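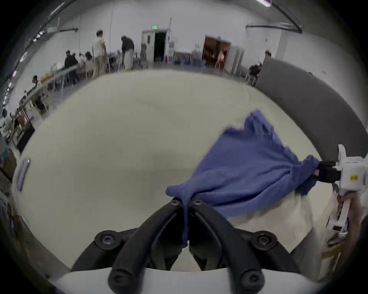
How do I get a death notice and a tribute for my uncle into the local news site?

My uncle passed away in October after a short illness. He crewed on the harbor rescue boat at Marar for 17 years and a lot of people in town knew him. I'd like the Marar news page to run something but I can't tell if I pay for it or just send it in. Does the funeral home handle this?
Felista Mollel

Those are two separate things. A death notice is a paid ad. The funeral home usually places it and adds the cost to the bill, so ask them first. A tribute is a news story, and you don't pay for it. Email the news desk with his full name, age, years on the crew, and a phone number for one family member. They'll call you back if they want to run it. Ours ran 3 days after I wrote in.

Have the station confirm his dates before you send anything. We had my father's wrong by a year and the correction was a pain.
Jaresance
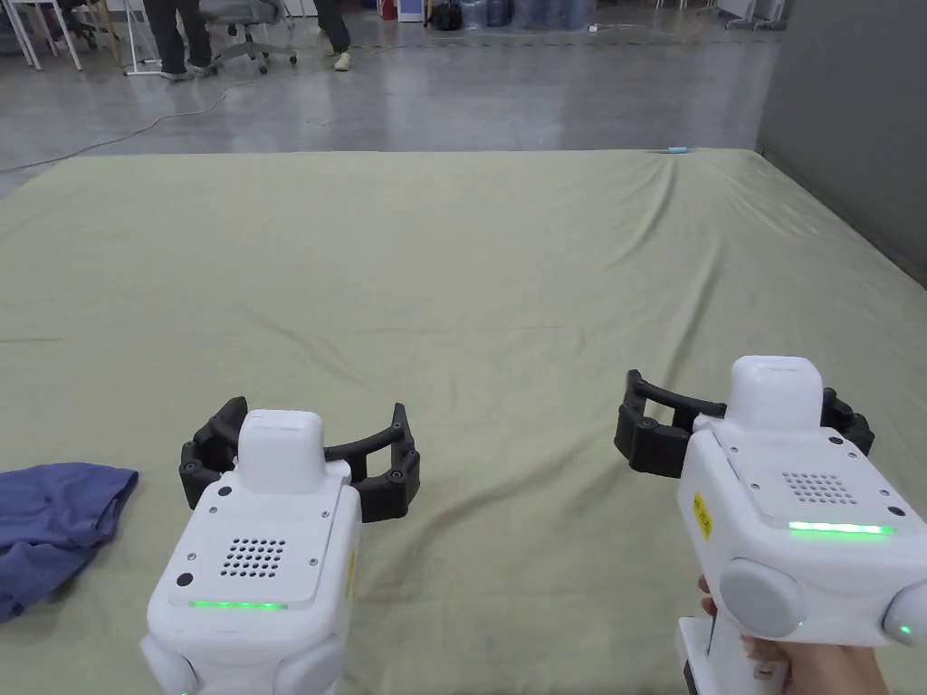

Also keep the notice itself short. Ours was some 20 lines and they charged by the line - we could have cut half of it. Put the service time and where donations go, and save the stories for the tribute.
Jaresance

Sorry for your loss. Don't know about Marar but in Colelero you have to get it in by noon Friday for the weekend. Might be different there. There's a tribute group on the town page too, 964 members, free to post.
Fliltard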